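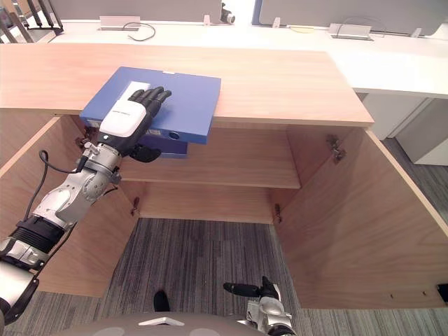
Lurkby

Lurkby is a holiday park and small village on the Mersha estuary. Known mostly for its cabins. Permanent population 700, a lot more in January when the schools are out. One road in, gravel for the last 3 kilometres.

History

Started as a fishing camp, tents only. First huts went up on the foreshore and were moved back after a flood. The village grew up behind them. Jetty added later, rebuilt at least twice, dates disputed. The park was run by the shire until it was leased out, and the old huts were pulled down or sold off. One survives as the bait shop.
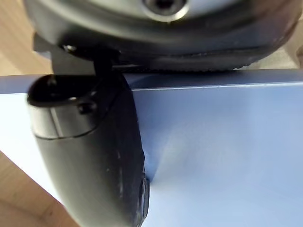 Arelon

Accommodation

Cabins come in two kinds. The older row faces the water, sleeps 5, shared laundry. Newer ones are up the hill, more colour, less view, own bathroom. Powered sites along the creek, unpowered ones past the amenities block. Linen not included in the older row. Dogs allowed on the creek sites outside of peak season, on a lead. Check-in from mid afternoon, office shuts early in winter so late arivals pick up keys from the lockbox. 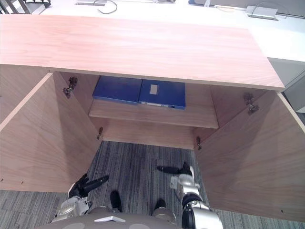

There is also a bunkhouse, used by school groups and rowing clubs. Kitchen is large but the ovens are old. It can be booked whole or by the room, though not at Easter.

Getting there

No train. Bus from Mersha on school days, turns around at the jetty. Drivers should fill up before leaving the highway, as the village pump closed. The last stretch floods at king tides and the council puts a sign out.

Facilities

General store, boat ramp, playground, a tennis court with no net most years. Lot 1287, the paddock next to the ramp, is used for overflow parking over summer and for the March regatta. Nearest hospital and supermarket are both in Mersha. Phone reception is patchy below the hill, better on teh jetty.

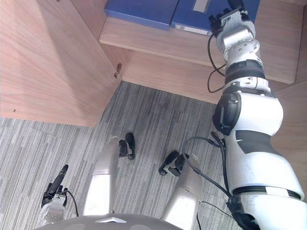 Robot's right arm raised toward a wooden shelf, striped carpet below.

See also

Mersha estuary
Mersha (town)
Holiday parks by region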